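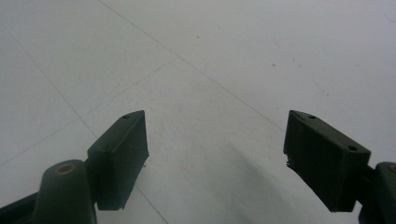
The hand gripper over the lab floor. The right pad is the one I'm complaining about.

Monday, July 7, 2025

The summer session of the robotics club at Tulthorpe started again last week, and I said I would keep writing these up, so this is the first one.

Our project for the year is called Nikell. The plan is a small arm that can pick up objects from a floor and put them in a bin. Before the arm does anything, we are collecting examples by hand. One of us holds the gripper, squeezes it, picks something up, moves it and lets go. The camera records the whole thing. We need 400 good picks before Nuanchan Onsri, who runs the club, will let us start training on them. As of Friday we had done some 425, but a lot of those are no good.

A pick gets thrown out if the object slips, if a hand blocks the view, or if the person stops halfway to talk to somebody. I have done all three. Evelien Prins goes through the recordings in the evening and marks each one keep or drop. She is stricter than I would be -- she dropped nine of mine in a row because I was opening the jaws too early over the bin. I watched them again and she was right.

The pads are the other problem. Each finger has a block on the end with two screw holes in the top, and the covering on the gripping face takes all the wear. The left one is still fairly clean. The right one is torn, with strips peeling off the face and a ragged bit hanging from the lower corner. I tried pressing the loose bits flat with my thumb, and they came up again.

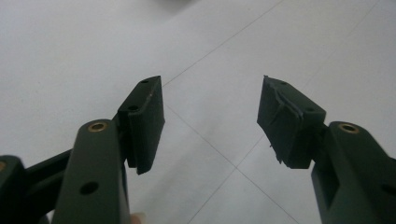 I asked whether we should trim the strips with scissors and keep going. Nuanchan said no, for two reasons. The grip would be different from one side to the other, and the pad would look different in the later recordings than in the early ones. She would like us to put on new covering on both sides at the same time and write down which pick number we changed at. So that is the plan for Wednesday. I have the material at home already, left over from Werkau, which was last year's line follower. It is enough for five sets if I cut it carefully.

The fingers themselves are fine. The green plastic has held up well and the brass inserts are still tight. I checked the ones I could get a key into.

We have been working on the tile floor because there is plenty of room. Evelien wants to do part of the set on a different surface, maybe the carpet in the hallway, so the arm doesn't only learn about white tiles. I think she has a point, but it means more picks, and my knees are already sore. I am bringing a cushion next time.

The demo is in October. I would like the training to be finished well before then, and for that we need to be done with the hand picks by the end of this month. If anyone from last year's group is free in the afternoons and wants to take a turn with the gripper, send me a message. It takes a few minutes to learn. You do have to let Evelien grade your work.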